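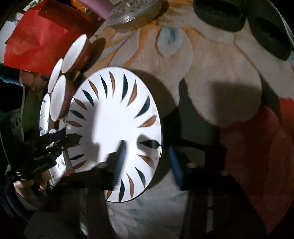 Last changed: Aug 3, 2020

Tustside Tableware Exchange — Members' List
Subject: Re: Identification of serving platter, leaf border
Message 3 of 7 in this thread

To all members of the list:

The Identification Desk thanks the member in the Nic Giolla district for the inquiry quoted at the end of this message. Our reply is set out in full so that other members holding similar pieces may make use of it.

The platter is a large white oval. Its border is a ring of slender, curved leaves pointing inward from the rim, ten in a dark green-black and ten in a copper-brown, set in turn. The center is plain. A thin dark line finishes the edge. Taken together, these features agree with the pattern entered in our register as Hunik, number 2964. The register distinguishes Hunik from its nearest relative, Plirnotance, by two points. Plirnotance has leaves of one color only, and it carries no line at the edge.

Members should note that the leaves in Hunik are not uniform. Some are broad and some narrow, and they lean at differing angles. We receive regular inquiries from owners who take this unevenness as a sign of a faulty or repainted piece. It is a feature of the pattern and should not be reported as damage.

The Desk regards the identification as probable. It cannot be confirmed from the front alone, and we ask the member to send the following:

the length and width, measured from outer rim to outer rim
a note of any mark on the underside, copied exactly, including numerals
a statement of whether the foot is glazed or bare

With regard to the second part of the inquiry, the register lists the oval in two lengths. The smaller measures 11 inches and was sold with the breakfast service. The larger was sold separately and is the one more often requested. The Exchange does not give valuations, and members are reminded that requests for prices will not be forwarded to the list.

On the question of washing, our standing advice for all dark-bordered pieces applies. Wash by hand in warm water with a mild soap, and dry with a soft cloth. Do not use scouring powder on the edge line. Platters kept in a stack should have a sheet of felt or plain paper between them — printed paper may leave ink on a white center.

Members who hold Hunik pieces and are willing to part with them may reply to the Desk, quoting the register number in the subject line. Offers received before the end of August will be included in the next circular.

Identification Desk
Tustside Tableware Exchange

Original message:

> I would be grateful for help in naming the pattern on an oval
> platter that came to me with a box of kitchen goods. It is white
> with green-black and brown leaves all the way around. I have it
> out on the table with the flowered cloth and would like to find
> plates to go with it.
>
> I have looked through about half of the register without success.
> Was the oval made in more than one size? I would also like to know
> whether it may be washed in the ordinary way.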